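Roslow Laundry Folding Set

Contents: short clips and stills of clothes being laid out, smoothed and folded on a padded table.
Release: second, September
Maintained by: Tivard

What is in it

The set covers 300 folding episodes. Of these, 100 are shorts, 100 are T-shirts and 100 are towels. Each episode starts with one item dropped on the table in a heap and ends when the item is folded or the time limit runs out. Episodes that ran out of time are kept and marked "incomplete" in the index.

Items were bought secondhand and washed before use. We picked everyday clothes in mixed sizes, with a fair amount of sportswear, which slides more than cotton and does not hold a crease well. Stripes and trim are noted in the index under "marks". Prints and logos are noted there too.

The table

All episodes use the same gray fabric-covered surface. The fabric has a fine weave and a slightly speckled look, and it gives a little under pressure, so a thin hem can be picked up without scraping. Lighting is even. Colors can still shift a little toward green on the lower left, so do not use the gray as a white balance reference.

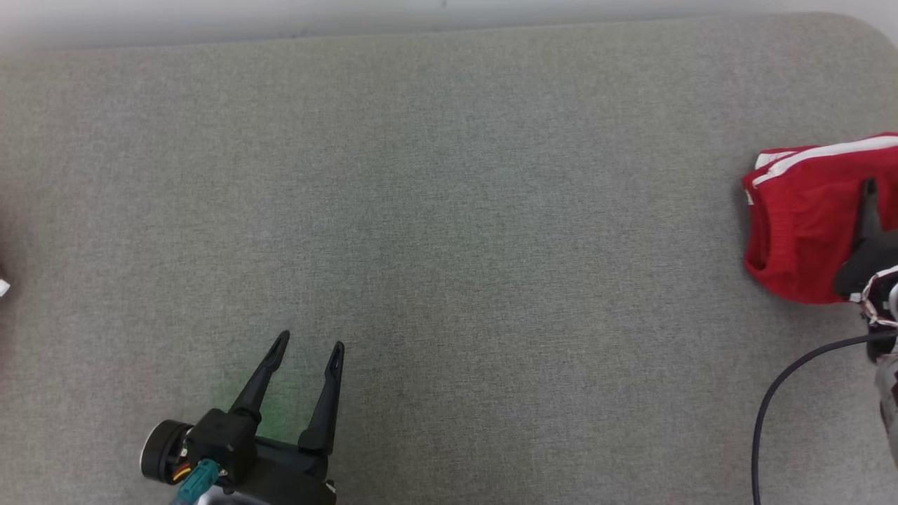

Item labels

Every item has a type, a main color and a state. The state is one of: bunched, spread, half folded, folded. Labels describe the item at the first still of the episode and again at the last.

Bright red items with white stripes are easy to mix up when bunched – shorts and tops can look the same until they are spread. Where the type could not be read from a still, it was taken from the item list.

Folders

padus – shorts and T-shirts
sampaio – towels
index – one row per episode, plus the item list

Known problems

6 towel episodes have no closing still. Their end state is left blank.
Wrinkle scores from the first release were dropped. Two people scoring the same shirt often disagreed by a full step.
Dark items are underrepresented, and there are no socks.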